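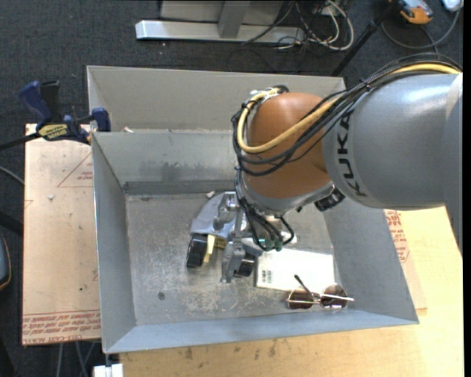
By Sheila Dawber

Why Things Get Jumbled in a Bin

A bin is the easiest place to put things away. You don't have to fold anything or line anything up. You just drop it in. A toy with wheels, a flat white box and a pair of sunglasses can all end up on the same gray metal floor.

Finding things again is harder. Each shape sits in its own way.

Boxes are simple. A flat box has a wide side, and it likes to rest on it. It stays where you put it, and other things can lie on top.

Wheels roll. A toy with wheels can move when the bin is tipped, and it stops when it bumps into a wall or another toy. If it lands on its side, it stays put.

Sunglasses are tricky. The two long parts that go over your ears are called temples, or arms. When they are open they stick out and catch on other things. Look for the pair with round brown lenses. One arm reaches over the white box. If you pulled the box out fast, the glasses might come along with it - or get bent.

So how do you pick from a full bin? Start with whatever is on top. Lift it straight up, slowly. Put it down somewhere flat before you reach for the next thing.

Try it at home. Put a small box, a toy car and an old pair of sunglasses in a tub. Shake it gently and look inside. Which one would you take out first? Draw what you see, then shake the tub again and make a second drawing.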